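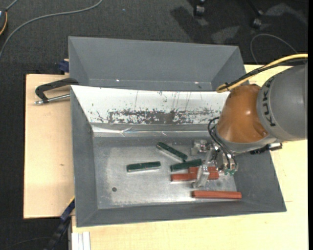 Tanui Learning Center, Department of Sorting and Materials

The department has completed its annual review of the block sets used in the introductory sorting course. The green and red blocks will remain in service for the coming term and will continue to be issued in open metal bins.

Participants are asked to observe the following arrangements. Blocks are to be returned to the bin at the close of each session, with both colors together. Bins should not be stacked while they contain blocks. Any block with a chipped corner should be handed to the supply desk and must not be put back with the others.

Enrollment for the next course closes on 28th February. Places are limited to 20, and each session lasts 15 minutes longer than in the previous term. A second course will be offered in July.

Questions about supplies or enrollment may be addressed to Jarmila Baláž, Room 487, Madach Building.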